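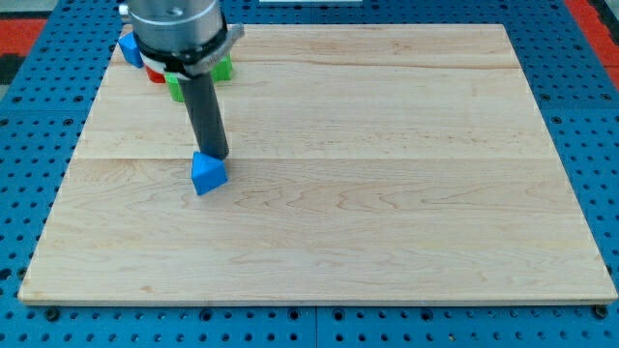
Klinhom Pocket vaporizer review: a month off cigarettes, mostly

I smoked for a long time, and I'm not going to pretend I picked up the Klinhom for the flavor. I picked it up because our state legislature spent most of April arguing over a tobacco tax bill, my usual pack was about to get a lot more expensive, and my sister was tired of me disappearing onto her porch every time we had dinner. So, a starter kit it was!

I bought mine at the vape shop in Iscombe, next to the dry cleaner. They carded me (I have gray hair, so I was flattered) and the guy at the counter also had me sign a little age form, which I gather is the shop's own idea. Fine by me. I have a nephew in high school and I'd like it to be a pain in the neck for him to get one of these.

In the box you get the battery, two refillable pods, a short charging cable and a folded instruction sheet in type so small I had to take it over to the window. No wall plug. I had a spare from an old phone and it works okay with that.

Setup is easy. Fill the pod through the rubber plug on the side, let it sit for ten minutes, click it in, and that's it. I didn't wait the first time and got a mouthful of something that tasted like a burned sock, so do wait. There are no buttons, you just puff, and a small light on the front goes green, then orange, then red as the battery runs down. I like that a lot. The last one I tried, a Trerar a coworker passed along to me, had a screen and a menu and five clicks to turn it on, and I gave up and went back to cigarettes inside a week.

Battery life is so-so. Klinhom says 400 puffs to a charge. I didn't keep a tally, but I was plugging it in every night and sometimes again at lunch, and I don't think I'm that heavy a user. If you drive for a living or work outdoors you'll want a second battery, and they don't sell the battery by itself, so that means buying the whole kit over again. Annoying.

The pods leak a little. It isn't a flood, just a sticky ring around the bottom that gets on your fingers and, in my case, on the lining of a good jacket. Carry it upright if you can. Wiping the contacts with a dry tissue every couple of days also stopped the light from blinking at me for no reason.

Now the part people in my town keep asking about, which is where you can use it. Check before you buy! Our city council put vaping under the same rules as smoking, so it's out for restaurants, bus shelters and the park by the library. My office went along with that and added the parking lot. I spoke up at the public hearing, for what it's worth, and said I'd be okay with the indoor rule but thought the park was going too far. They passed it anyway. If you're picturing yourself puffing away at your desk, you may be disappointed, and that's no fault of the Klinhom.

Has it worked for me? Mostly. I've had a few cigarettes this month, all of them at one wedding. The cough I wake up with seems about the same. I'm not a doctor and I have no idea what's in the long run for any of us on these things, so if you don't smoke already, please don't start with this.

I'd give it 2 stars for the battery and the leaking and four for being so simple, so call it three. I'm keeping mine.

Posted 5/14/18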